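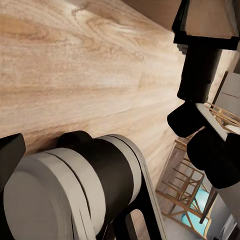

Tuesday, morning

Continued with the hide glue test for the Storero chairs. The batch from yesterday evening was kept at 59 degrees in the small pot, and I stirred it every time I passed. It runs from the brush in a thin line now, so I did not add more water.

Glued four sample joints, two with the old Brarkeo granules and two with the new bag. The new one smells stronger and grabs faster. I had trouble to close the second joint before it became stiff — next time I warm the parts before.

Clamps stay on until tomorrow. Please do not move them from the shelf near the window.

Question for the next order: Clellska sells the granules only in bags of six kilos, and this is too much for us in one year. Maybe Leone wants to share one?

Still to do: write the date on the glue jar, wash the brushes with warm water, find the lid of the pot.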